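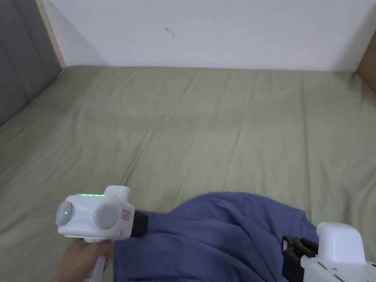 Both grippers at the blue one, green sheet underneath.

7/21/24

Laundry day again, the good kind! I did folding demos on the bed all afternoon and I'm still buzzing a little. The whole idea makes me happy every time I pick up the grippers: I fold a thing with my own two hands, only with jaws where my fingers would be, and later the arms at Hustholm get to learn from it.

The blue cloth was the star today. It bunches up in the middle no matter how I drop it, so every run starts from a different mess — perfect for this. What I finally got a feel for is finding the hem first. Pinch near the hem on the right, bring the left one over slowly, lift both together, lay it down flat. If I rush the lift, one side slips and I have to start over (9 restarts before dinner, and I kept those in a separate folder in case Jolska wants them).

My running total is 1870 good folds. The Kovberg plan asks for 3073, so there's a long way to go, and I truly don't mind. Back in February I could barely get a sleeve to lie down! Now I catch myself reaching for a towel in the kitchen with my thumb and finger stiff like a jaw.

Two things to try tomorrow. Start with the left hand higher, and pause a beat before letting go so the end of the fold is easy to find in the recording. Also want to read the Khasawneh notes on corners again, the part about regrasping — I skimmed it last time.

Wrist is a bit sore. Charge everything tonight.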